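Paired-grip rehearsal

Paired-grip rehearsal is a training method for two-armed robots, devised by Damián Xolalpa and Tormod Haugland at the Gaddale lab. Each arm learns from the other's mistakes!
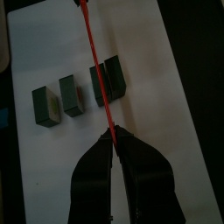
The first policy, Areck, learned from 874 demonstrations, a remarkably small set for work this fiddly.

Approach

Both grippers close in on an object from opposite sides.
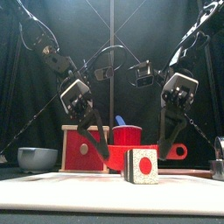
Two arms converging over a red pan.

Lifting comes next, with the load shared between the arms.

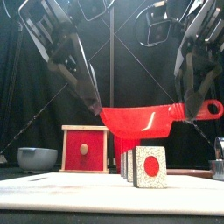 Results

Areck finished 50 household tasks, and a larger run of 2000 demonstrations began in January.
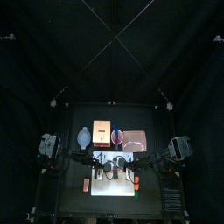 Does the method need matched arms?
Matched arms make training faster, but mixed pairs can learn it too.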